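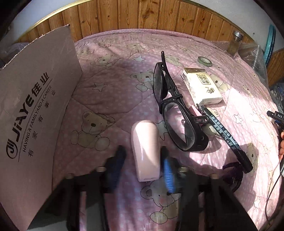 Scaling up grandma's chili, help
2 min read

joni_m
Family cookbook swap in March, my recipe feeds 4 and I need way more. Do I just multiply the cumin too??

vermeulen_kitchen
No. Half the spice, taste, add more. Same w/ salt.

R. Saxena
Disagree. Multiply everything except the liquid. I've done it for 300 at a wedding, came out fine. Less water, wide pot.

vermeulen_kitchen
Fine for cumin maybe. Not cayenne. Cayenne will wreck you

joni_m
ok so half the cayenne, full cumin. Beans, canned or dried? Her card just says "beans, the usual"

luukvr
Dried. Soak overnite.

R. Saxena
Canned, rinse them. Life is short

joni_m
canned it is. will write "the usual" in the book anyway

Related threads
Reading old handwritten recipe cards
Church cookbook pie crust, lard or butter?
Freezing chili in bags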